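Print this page | E-mail this page

Can a Machine Clear the Table Yet?
Student project report, Venwood College, Engineering and Society module
Manon Zacharias

1. Where the question came from

My grandmother asked me last summer when she could expect a machine that puts the shopping away. She has bad wrists, and she reads a lot of magazines, and the magazines have been telling her it is nearly here since before I was born. I said I would find out. I then signed up for this module mostly so that somebody would make me do it properly!

The report looks at a small family of chores that all come down to the same thing: picking an object up, knowing what it is and putting it somewhere sensible. At home that means clearing a table or unpacking a bag. On a shop floor it means facing up shelves, restocking and dealing with the basket of things customers changed their minds about by the till. I left out vacuuming and lawn mowing because machines already do those well enough that people buy them, and I left out cooking because I would still be writing this at Christmas.

2. What I did

There were two parts. For the first I spent my free afternoons in July at Parsons, a corner shop in Sisevville that sells groceries, sweets, household bits and a surprising amount of string. The owner let me sit on a crate by the back door with a notebook and write down every single time a person behind the counter or in the aisles picked something up. I ended up with 694 entries. My handwriting gets worse as the notebook goes on, but they are all readable.

For the second part I ran my own picking trials on the bench arm in the college workshop, a Durard with a plain two-finger gripper and rubber pads. I chose 29 everyday items, bought from Parsons or brought from home, and set out to try each one in several positions, singly and then in a heap. That made 600 attempts once I had thrown out the session where the air line came off.

An attempt counted as a success if the item was lifted clear, carried to a tray and set down undamaged. I was strict about the last bit. A crisp packet that arrives as crumbs is a fail, even if the lift looked lovely.

3. What people do without noticing

The notebook was the part I expected to be dull, and it was my favourite. Shop staff hardly ever pick up one thing in one clean move. They push a row of tins back with the side of the hand while the fingers are closing on the one at the front. They tip a box forward with a fingertip so there is an edge to hold. They tuck a bag of sweets under a thumb while reaching for a second bag. I had started with three headings in the notebook (grab, lift, put) and had to add "nudge", "tip", "pinch and slide", "scoop" and one I just called "rummage".

Rummage matters a great deal. It is what you do in the bottom of a basket when you know the batteries are in there somewhere. You feel about, and things move, and your fingers tell you when they have met something small and hard. My gripper has no feeling at all beyond knowing how far its fingers have closed, so rummaging was out from the start.

4. How the arm got on

Boxes first, because boxes were brilliant. Anything stiff, with flat sides that fitted between the fingers, was picked up so reliably that I got a bit carried away and started choosing silly angles. Tea, toothpaste, plasters, a carton of matches – all fine when they stood alone with space on both sides.

Bottles came next. Upright, they were nearly as good as boxes. Lying down, they rolled if the first finger touched before the second, and I spent a whole evening chasing a bottle of washing-up liquid round the bench in slow motion.

Bags were poor. A full bag of rice would sag out of the grip, and a light bag of crisps had nothing firm to squeeze. I got better results by taking the bag by its sealed top edge, but only if I turned the bag by hand so that the edge was facing the gripper. In a real kitchen I would not be standing there doing that.

Cloth was the worst, and it was worst in a way I hadn't planned for. I had put a tea towel in as one of the items. What I learned is that cloth is at its most awkward when it is underneath. The fingertips catch it on the way in, up it comes with the item, and everything else that was resting on it moves too. After that the arm is working from a plan of a table that no longer exists.

Heaps brought all of these troubles together. A box that was easy by itself became hard with a packet leaning on it, since one finger had nowhere to go.

5. The jaw and the judgement

One idea took me a long time to get clear. I had been treating "the robot dropped it" and "the robot went for the wrong thing" as the same kind of failure, and they are different problems. The first belongs to the gripper. The second belongs to whatever is deciding where the gripper goes.

You can pull them apart by letting a person do the deciding. With a hand-held gripper, a human supplies the eyes and the arm, and the only mechanical part left is the pinch. I borrowed this thought for my last trials, working a spare set of fingers by hand over the same heaps. The score for boxes in clutter went up straight away. The bags improved a little. The cloth was still horrible, but I could at least see it coming and go in from above.

So plenty of what I had blamed on two clumsy fingers was really down to the planning. Ribbed pads on either side of a small stiff pack will hold it upright very nicely, even over rumpled cloth on a table full of shopping, as long as something clever has brought them to the right spot. 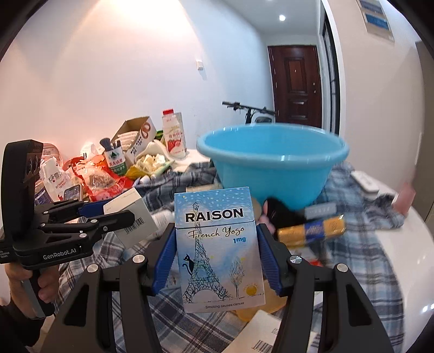

6. So, can they do it yet?

For a shop like Parsons, I would say partly. Facing up stiff cartons on a tidy shelf looks within reach, provided the shelf is laid out with finger room between the rows. The basket by the till is a long way off.

For the home, clearing a mixed table is still beyond the equipment I had, and I think beyond most things a household could afford. The objects vary too much, they lean on each other, and they need to go to different places. A person knows that the medicine goes up high and the onions go in the dark. I had not even begun on that.

I am more hopeful than when I started, though. The holding part was much better than I expected!

7. What I would change

I would add pads with some sense of touch and repeat the 4 hardest items with them. I would record how long each attempt took, which I forgot to do until it was too late to go back. I would also let the heaps be made by other people. Mine became suspiciously neat towards the end, and I suspect I was being kind to the arm.

My thanks to everyone at Parsons for the crate and the biscuits. My grandmother has read a draft and would like it noted that she is still waiting.

Print this page | E-mail this page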